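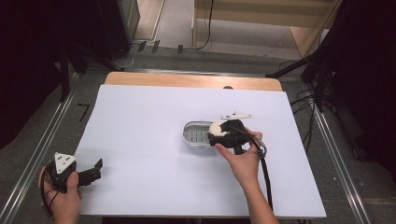

Soap dish task, white board on the tabletop, both hands at work.

Urna Small Tabletop Tasks: Soap Dish

README, last revised 13th June

Hello, and thank you for picking up this part of Urna. The whole of Urna is a collection of recordings of small household things being moved about on a table, and this folder holds the soap dish recordings. If you have already used the Malivon folder (cups and saucers) you will find the layout familiar and can probably skip straight to the notes on the objects. If you are new, please do read the whole page once. It is not short, I know, but most of the letters we get are answered somewhere in it.

What is in the folder

There are 148 recordings in all. Each one covers a single go at the task, from hands coming in over the board to hands going away again. We set 20 of them aside as a check set, and those live in their own subfolder called "held". Please leave them there if you plan to compare your results with anybody else's. The rest are in "main", numbered in the order they were made, with a few gaps in the numbering where a recording was dropped. We didn't renumber, because some of our older notes refer to the original numbers and it would have made a muddle of everything.

Every recording has a short text file beside it with the same name. It gives the starting layout in plain words ("dish right of middle, round piece to the left of it"), the wording of the task, and a line for remarks. The remarks line is often blank. When it isn't, it is worth a look.

The task

The basic job is to bring the round white piece and the oval dish together, and to finish with the piece resting in the dish. It sounds like nothing at all! The dish has raised sides, though, and the piece likes to roll, so there is a good deal of nudging and catching in these recordings. We kept the nudging. A piece that gets pushed up against the outside of the dish and has to be picked up again from there is part of the task as we think of it, and we have never trimmed those stretches out.

Either hand may do the picking up. The other may steady the dish, or wait over its own side of the board. The text file doesn't say which hand did what, and if you want that you will need to mark it yourself.

The objects

Soap dish: oval, white on the outside, with a grey ribbed inside. The ribs are a nuisance and also the reason we like it, as a round thing set down on them may settle in a different spot each time. The same dish is used all the way through.

Round piece: small and white. In the task wording it is called "the soap" for simplicity's sake, and we have kept that word in the text files even though it could as easily pass for a little ball or an egg. If your work depends on names matching looks, swap in "round white object" before you begin.

Board: a white rectangular board laid on a light wooden tabletop. It covers most of the table, with a narrow strip of wood still showing along the far side. White things on a white board are hard to pick out, and we went back and forth over this for much of January. In the end we left it, partly as plenty of bathrooms are just as pale.

Room

All the recordings were made at our Trarncombe room, which has grey carpet and dark curtains at the sides. The table stays where it is from one recording to the next. Cables on the floor do shift a little, so please don't use them as landmarks.

Known problems

Recording 40 has a text file that describes the wrong starting layout. Go by the pictures for that one. A handful of the early text files say "tray" where they mean "dish". We also know that the piece is sometimes hidden behind the hand for a good while, and we have no second view to offer you.

Using and sharing

You are welcome to use the folder for study and teaching, and to pass it along as long as this page goes with it. If you print or post any of the pictures, please credit them to "Urna, Gamage Household Objects Group". Corrections to the text files are very welcome, and even a one-word fix is worth sending. Put the recording number in the subject line so that it finds its way to the right pile.

Still to do

Fix the "tray" wording
Add layout notes for the held subfolder
Check the numbering gaps against the old list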